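Chapter 11
Showing the Robot What to Do

Opening a drawer takes a person very little thought. Writing it out as code takes pages. In this chapter the robot learns the task from an operator, who either moves the arm by hand or drives it by remote control while the joint positions are recorded. One recorded run is called a demonstration. The Paredes set, used in the exercises, holds 1,107 of them. We start with a single drawer in simulation and keep the same task through Section 11.4. 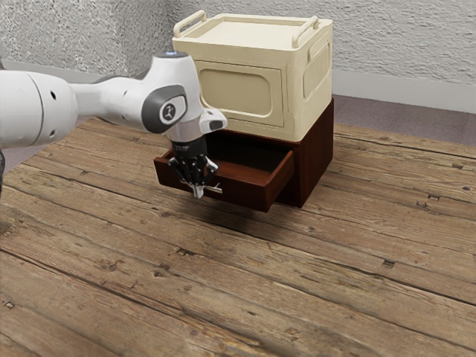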